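3.2 Leftover items in divided bins

Participants in the household study were asked to sort small mixed goods into open-topped metal bins and to stop whenever they felt the job was finished. We gave no rule for what should go where. Of the 178 sorting sessions, 52 ended with items still lying in a bin that the participant described as "done." We refer to these as leftovers, following the usage in Quiambao's earlier pilot at the Iveser site.

Leftovers were seldom spread evenly. Soft or light things, such as wrappers and foil, tended to collect in a corner together with whatever was already there, while blocks and other flat-bottomed pieces stayed where they had been set down. Figure 4 shows both patterns in one bin. The crumpled silver material lies with the blue and pink items in the back left corner of the larger compartment, and the green studded block is by itself in the front left. The compartment behind the divider holds nothing.
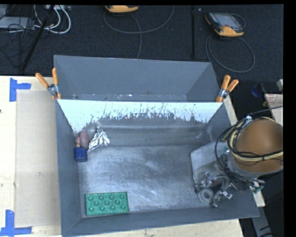

Figure 4. Divided gray metal bin with a corner cluster and a single block.

3.3 Use of the divider

We had expected the upright panel to work as a sorting aid, with one kind of item on each side. Few participants used it that way. Most treated the larger compartment as the bin and the smaller one as spare room. When Talavera asked about this in the follow-up interviews, a common answer was that the rear space looked too shallow to be worth filling. One participant at the Teko site said she had taken the panel for a handle.

Wear on the bins may also have played a part. The paint on some panels had come away in streaks along the lower margin, and two participants said they kept food packaging away from those surfaces. We did not record paint condition in the first round, so its effect cannot be separated from that of compartment size. The second round, planned for October, will use bins with the divider moved to the center.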